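Print this item | E-mail this item

STALLANCE FLEECE PADS BACK IN THE SHOP

The Stallance washable fleece pads are back in stock as of March, in both sizes. We ran out over the winter and have ordered 600 this time, so there should be enough to last into summer. They go under a dog bed, in a crate or on a car seat, and the backing keeps them from sliding on tile.
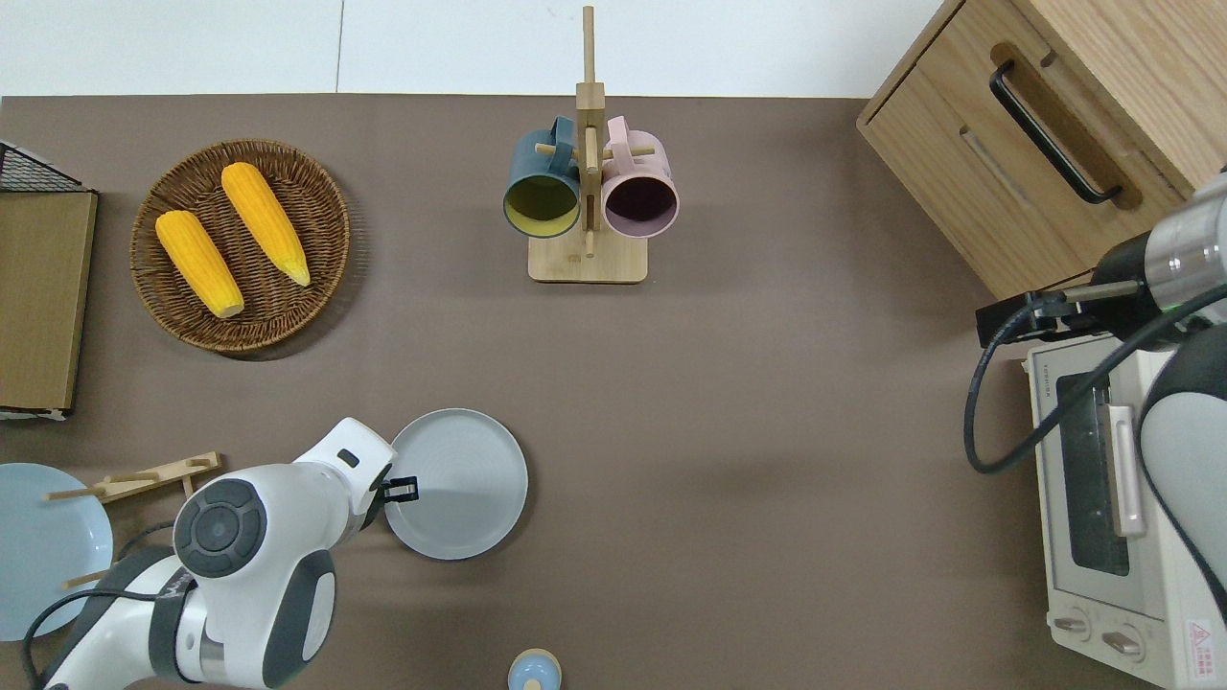
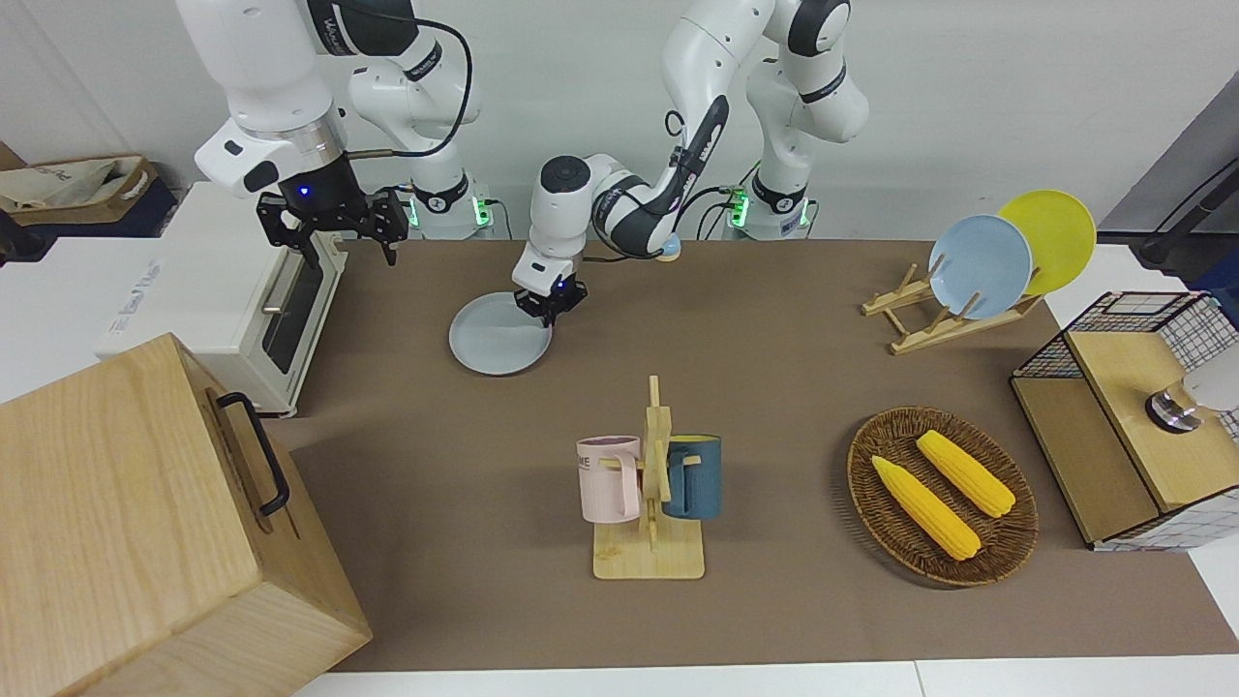

Åsmund Amundsen writes that his old shepherd mix has slept on the same two pads for three years, and that they still lie flat after more washes than he can remember. He asks if the large one can be cut down to fit a smaller crate. It can. Cut from the back with a utility knife and leave the fleece side alone. The edges won't fray, but a cut pad can't be returned.

The small pad is $19. Shipping is included if you order two or more. Wash at warm, no fabric softener, and hang to dry. A dryer on high heat will stiffen the backing.

We also have 154 of the Grisuren raised feeders left from the fall order. These are the older model with the screw-on legs. The new one, with folding legs, won't be here until later in the year, and we don't have a price on it yet.

Comments (3)

Leinonen: Does the large fit a standard wagon cargo area? Mine has the wheel wells sticking in on both sides.

Shop: Measure between the wells first. The large is 40 inches wide.

tess_and_biscuit: Got the small for my beagle. She dragged it to the back door and sleeps there now. Ordering another for the crate.

Contact us | Copyright Stuvo Pet Supply | Back to top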